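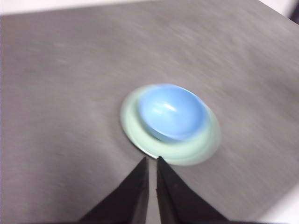
4.3 Setting the blur gate

The blur gate drops wrist camera frames that are too smeared for the pose estimator to use. Each frame gets a sharpness score, and anything under the threshold is skipped. Set the threshold with a frame taken while the arm is moving. With the blue dome on its pale green disc, look at the rim of the disc - if the outline is doubled, the ellipse fit can lock onto the wrong edge. The fingertips stay fairly sharp in the same frame, so mask them out before scoring.

1. Open Van Wyk and select Perception > Wrist > Gate.
2. Turn on Finger Mask.
3. Load the blurred frame and read its score.
4. Enter a threshold above that score. The default is 1,790; values up to 3,000 are accepted.
5. Click Apply, then restart the pose node.

Note: After two skipped frames in a row, the planner holds the last good pose.

CAUTION: Do not set the threshold to 0 with the approach planner running. The gripper may close on a bad pose.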